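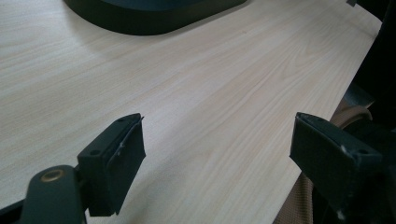 Friday, started 8.40

Glue tests, second round. Joints from Tuesday's batch had their full 36 hours in the clamps and came out this morning. Oak to oak is fine. Ash to oak opened up along one end when I leaned on it, same corner as last time, so I think the fault is in my planing and the Tetach is all right. Rajitha disagrees and wants to try it warmer.

Made 8 new pieces, all ash, planed both faces again and checked them against the straight edge. Half with Tetach, half with the old Flavon from the back of the cupboard. The Flavon has gone thick and a bit stringy. Used it anyway to see. Clamped at 11.15, pads under every jaw this time - the last lot had dents I had to steam out.

Marked the Tetach ones T in pencil, end grain only. Please don't sand the ends.

Horacio asked how long before he can have the long clamps back. Monday, if the heater stays on over the weekend. Selma is in on Saturday and will look at the thermometer.

To do:
order 6 more clamp pads
sharpen the no. 5 plane, it is tearing near knots
ask Heledd where the offcuts from the Grevis job went
damp meter battery

Stopped at 4. Glue pot still needs washing.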